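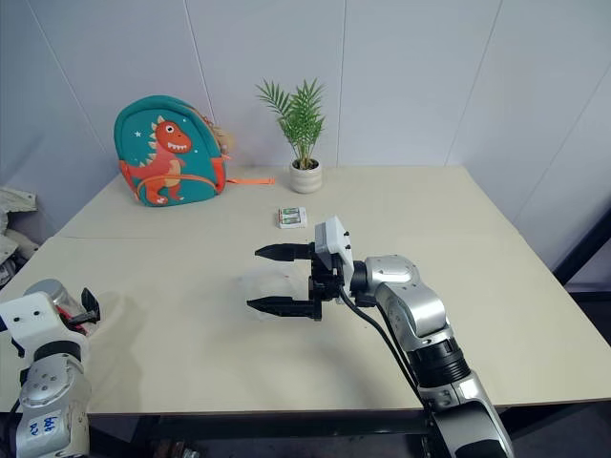 Fatine Junior 9 school backpack

Reading time: 2 minutes

Print this page | E-mail this page

The Junior 9 is the smallest bag in the Fatine school range. It has a capacity of 9 litres and is meant for nursery and the first years of primary school. It takes an A4 folder upright, a lunch box and a light coat, with the main zip fully closed.

Body and lining

The outer fabric is woven polyester with a coating on the inner face. It sheds light rain. It is not waterproof, and in steady rain water will get in at the zip before it gets through the cloth. The lining is a pale grey so that small items can be found at the bottom of the bag. All inside seams are bound with tape, and the lining is stitched in at the base only, so it can be pulled out through the opening for wiping.

Back and straps

The back panel is 81 mm shorter than on the Junior model it replaces. The old panel reached below the waist on smaller children and caught on chairs. Padding is closed-cell foam under an open mesh. Shoulder straps are curved and adjust from the lower end. A chest strap is fitted as standard, with a clip that comes apart when pulled hard from either side. There is no waist belt.

Load

Fatine gives a working load of 3 kg. The grab handle and the upper strap joints are sewn through the back panel with a box stitch, and the bag is lifted and dropped 900 times at full load during type testing. Samples are taken from each production run. The test sheet is held by Mitra Rezaei in the Fatine technical office and can be sent on request.

Care

Empty the bag and brush out crumbs. Wash by hand in lukewarm water with a mild soap. Do not machine wash, tumble dry or iron. Hang by the grab handle with the zip open. Drying may take overnight in a cool room. Printed surfaces should be wiped, not scrubbed.

Specification

Capacity: 9 litres
Working load: 3 kg
Closure: two-way coil zip
Chest strap: yes, removable
Name label: inside, below the zip
Carton quantity: 80

Changes since January

The zip pulls are now cord with a moulded end. Metal pulls are still supplied as spares. The name label has moved from the base to the top of the lining, after Dirceu Rocha's report on school lost property. Carton quantity is unchanged.

Page revised November 2020.

Related items

Fatine Junior lunch bag
Fatine Junior rain cover
Nurnosel drinks bottle, wide neck
Skullex reflective tags
Spare chest strap and clip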